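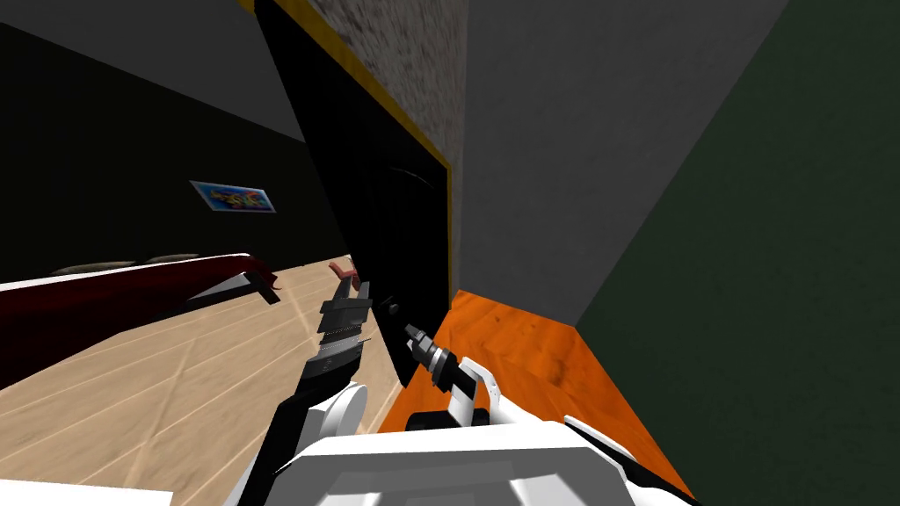 A partly open black door with a yellow-gold frame strip. Computer-generated image

Forkow flats to get new front doors after summer inspection

By Thiện Giáp
9 September 2022

Tenants in 686 flats on the Plerkirance estate in Forkow will have their front doors replaced this winter, the landlord has confirmed.

Osagie Homes, which manages the estate, had every flat entrance inspected in June. The checks found worn seals, missing closers and doors that did not shut fully into the frame. Most of the faults were in the two older blocks by the bus depot.

Work will begin in the older blocks and move on to the four newer ones after Christmas. Each door should take one day to fit, and someone over 18 must be at home. Letters with appointment times go out later this month.

The landlord said tenants would not be charged. Leaseholders in 55 of the flats will be billed £1,448 each, payable over two years — a figure their residents' group has asked to see broken down.

The contract has gone to Ternasetti, a joinery firm that fitted the estate's windows. Tenants can choose from 6 colours, though doors on the same landing do not have to match.

Anyone whose door will not close or lock should report it now and not wait for their appointment, Osagie Homes said. Urgent repairs will be carried out as usual.

We use cookies to improve your visit. Accept all | Manage settings

Contact us | Copyright Forkow News | Back to top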